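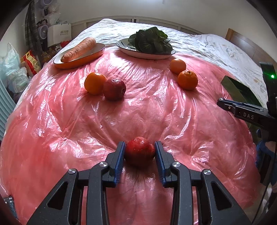

Apples and oranges on the pink sheet, with the carrot and the greens on their plates behind.

Sorting fruit and vegetables when you have no counter to speak of

My first apartment on Tarnusden Street had a kitchen I could cross in a step and a half, and the counter held a kettle and not one thing more. I got into the habit of carrying the shopping straight past it and sorting everything on the bed, and I have gone on doing it through several moves since. My friend Miyuki Hattori was horrified the first time she saw it, and I believe she does it herself now, so take heart if you feel silly.

What you need

A plastic sheet big enough to cover the middle of the bed
2 plates
A shallow tray with low sides
A dish towel

Start by pulling the bedspread fairly smooth. It doesn't have to be perfect, but a big fold under the plastic will send your oranges rolling (ask me how I know!). Lay the sheet over the middle and pat it down with your palms. It will crinkle whatever you do, and that's fine, a few wrinkles help keep round things where you put them.

Set the plates toward the head of the bed, well out of the way of your elbows. Those are for the vegetables. Leafy greens go on one, anything long like a carrot goes on the other, and then you can forget about them while you see to the fruit.

Now spread the fruit out with a bit of space between the pieces. Pick each one up and turn it all the way around, and press very gently near the stem with your thumb. Soft ones get eaten tonight. Firm ones can wait. 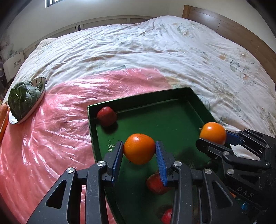

When you load the tray, go one piece at a time and set each one down instead of letting it drop. I like to begin in a back corner and work toward myself, with the heavy oranges where they can't roll onto anything tender. If you have plums or other small fruit, give them a corner of their own. Yoshinori Fukuda, who used to live across the hall from me, would tip the whole bag in at once, and every July he had bruised plums and a long face.
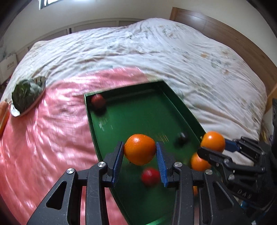

Two oranges held over the green tray.

Don't pile it up. One layer is plenty, and if you've bought more than will fit, fill a bowl with the rest or start a second tray. I keep mine on the low shelf by the window in the cooler months and move it to the hallway when it's warm.

The greens I wrap in the dish towel before they go in the refrigerator, and the carrot goes in beside them. Take the plates away first, then the tray, and leave the sheet till last so any grit or bits of leaf stay on it. Fold the edges in toward the middle, carry it to the sink, give it a shake and a wipe, and hang it up somewhere to dry.
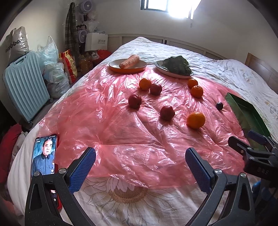

Oranges, apples and a small plum spread out on the plastic, with the tray to the right.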